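Ticket 107: Grasp-width estimate drops out on flexible packets, hand-held gripper
Project: Firkov
Component: width tracking / demo post-processing
Opened by: Candela Calvo
Assigned to: Serena Caruso
Status: Resolved, one follow-up open

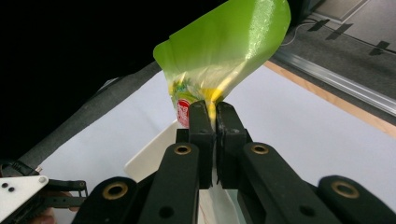 Summary
Width estimate from the wrist camera goes invalid when the fingers close on a thin flexible packet. Rigid objects are fine. Demos with an invalid width are rejected by the Firkov filter, so most of the packet set is missing from training.

Steps to reproduce
1. Record a pick of any soft packet, held upright, fingers nearly touching.
2. Run post-processing with default settings.
3. Open the width trace. It follows the close, then reads null until release.

Expected: a small constant width during the hold.
Observed: null for the whole hold. The episode is marked bad.

Environment
Post-processing build 8, Hurnow tracker. White tabletop, two-handed setup, black two-fingered gripper with brass-colored bushings at the link pivots.

Log

Calvo: Batch of 200 packet demos from May. 11 passed the filter. Same operators, same table, and the rigid set recorded in that session passed without trouble. I don't think it's calibration.

Caruso: Checked calibration anyway. Residuals normal on both grippers. The tracker fits the inner edges of the two fingers and takes the gap between them. With a packet in the grip, the creases run into the gap and the fit locks onto a fold. The left and right edges then cross and the solver returns null.

Calvo: Would glare do it? The packets are shiny.

Caruso: Tested. Masked the bright region on a sample of episodes and the dropout was still there. Glare costs some confidence on the object side but does not touch the width fit.

Caruso: Tried three changes.
a) Larger edge smoothing window. No effect on the null, and it lags on fast closes. Reverted.
b) Holding the last valid width through the dropout. Traces look clean but the value is wrong, as the fingers are still closing when the fit fails. Rejected.
c) Dropping the finger edges and solving width from the link pivots. The linkage geometry is known and the packet stays clear of the bushings in the episodes I checked. Works.

Calvo: Reran the batch with (c). All but 8 pass now. The failures are ones where the packet was grabbed low and hangs over the links.

Caruso: Compared (c) against the old method on the rigid set. Agreement is within the noise of the old method, so I made it the default. Old behavior is still available under width_source=finger_edge.

Resolution
Width now comes from the pivots. Packet demos reprocessed and added back to the training list. Episodes processed before this change should be rerun before they are mixed with new ones.

Follow-up
Low grabs still fail when the packet covers a pivot. Moved to the Lauritsen backlog, owner Calvo.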